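Replacing the Drive Gear

Applies to the Kavia bench feeder, Modgate base. Allow two hours for the full job.

Keep small parts on a soft, flat surface while you work. Order a new gear under part number 242 if any tooth is chipped or worn to a point.

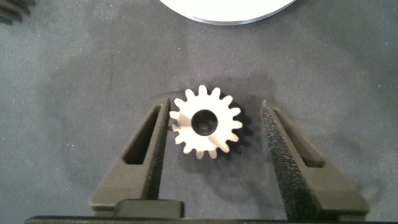
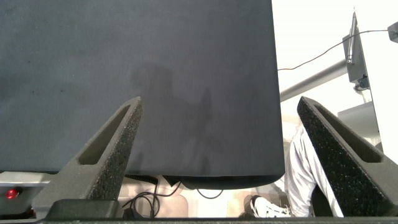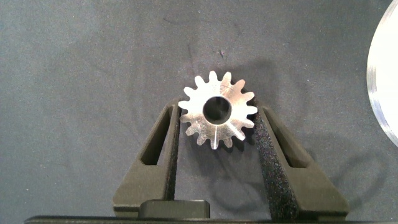
First and last pictures: small metal spur gear with center bore.

1. Switch off the feeder and unplug it from the wall. Wait 5 minutes.

2. Remove the screws from the side cover and lift it straight up. Set the screws aside — the long ones go back in the rear holes.

CAUTION: The spring behind the cover is under tension. Wear eye protection.

3. Loosen the set screw on the shaft collar and slide the collar off.

4. Pull the old gear from the shaft by hand. If it sticks, use the puller from the Vullia tool kit. Do not pry against the housing.

5. Wipe the shaft with a dry cloth. Check it for burrs and smooth any you find with fine emery paper.

6. Slide the new gear on until it stops, then refit the collar and tighten the set screw.

7. Put a thin film of grease on the teeth. Keep grease off the belt.

8. Turn the shaft by hand through one full turn. It should move freely with no tight spots.

9. Refit the cover and plug in the feeder.

Note: The cycle counter does not reset by itself. If it showed 2,481 before the repair, it will still show 2,481 afterward. To clear it, see Resetting the Counter.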